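## Notes from the good practice group: writing it down so the next person can use it

2022-12-08

Hello again, everyone, and thank you to all who wrote in after the May issue. I had promised a short item this time on the house rules for bench work, and I can already tell it won't be short, so pour yourself something warm.

For readers who joined us since spring: the Drastau and Pladdale labs have been trying to agree on one set of rules for tabletop arm work, the sort where the arm handles books, trays, organizers and other everyday things on a plain table. Each lab had its own habits, which were perfectly good habits, and they didn't match. Drastau wrote the start position of every object on a card. Pladdale wrote nothing and took a photo. When we tried to put the two sets of episodes side by side under the Clikanus project, we had 717 of them and spent far too long arguing over what counted as a finished one!

So Hanna Bilyk sat down with both teams and drew up a draft, and I have to say it's a pleasure to read. It runs to 2 pages. Volker Ehlers wanted it on one, and he may still get his way if we drop the table of abbreviations (I am rather fond of the table of abbreviations). Let me go through the parts people have asked about most.

**Say what "done" means before you begin.** For a book going into a file organizer, the draft says the lower end must be inside a slot and the book must stay there once the gripper has let go. A leaning book is allowed if the task sheet says so. If the sheet asks for upright, then leaning is recorded as partial, and partial is a perfectly respectable thing to write in the log. Please do write it. We found a good many older episodes marked as successes out of what I can only call kindness.

**Use one name per object, and keep it.** Hanna's suggestion is to take the name from the cover or label, copied in its own script, with a plain English nickname next to it. "ROS2编程" stays "ROS2编程" in the log, and the nickname can be "the white book" if that's what you all call it anyway. Two labs translating the same title two different ways gave us a lovely muddle over the summer.

**Keep both views.** The fixed view and the wrist view go into the record together, under one episode number, even when one of them looks like it has nothing in it worth keeping. A wrist view that shows only rails and a bit of paneling still tells a reviewer where the arm was pointing. The draft used to let people discard those, and Volker argued – at some length, and I think rightly – that a reviewer should never have to guess why a stretch is missing.

**Hands out of the reach area while the arm has power.** This one isn't new and it isn't up for debate. What is new is the wording about tidying up. If a stack of papers slides or a cable wants moving, you pause the arm, say so out loud, fix it, and note the pause. Saying it out loud felt silly to me for the first week or so, and now I do it in my own kitchen.

**Cables get a line of their own.** Write down where they run at the start of a session. If a cable is near the working area, the sheet should say whether the arm is expected to pass over it. I know this is the part everyone skips, me included.

Book and organizer work, from both kinds of view: 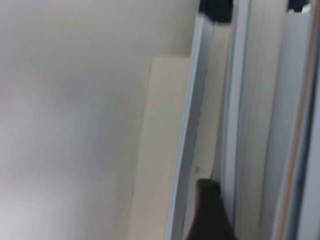
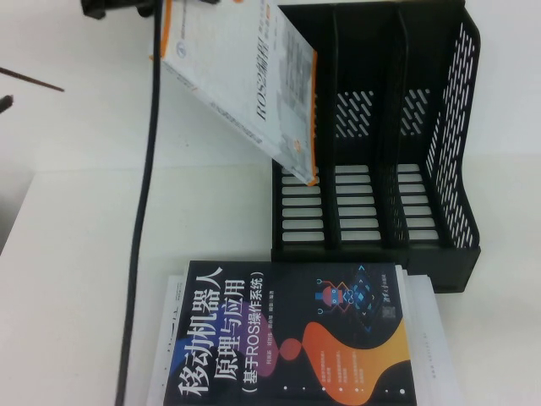
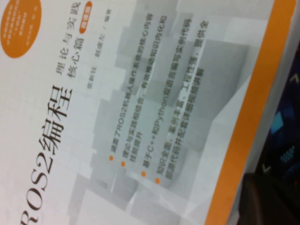 Comments on the draft are open to everybody on this list, including those of you who only read along. Hanna has set aside room for up to 40 of them before she starts on the next version, and she would much prefer a grumpy comment with a line number to a kind one without. If your lab uses the Palma task sheets, please check the third column especially, where we changed "placed" to "released and resting" and may have broken somebody's spreadsheet in the process.

There is also the matter of the old records. Pladdale alone holds 2,000 sheets from before any of this, and we don't propose to relabel them. They will carry a note saying which rules they were made under, and that's all we ask of other labs with a full cupboard, too. Volker is writing the wording for the note and will send it to the list when he's happy with it.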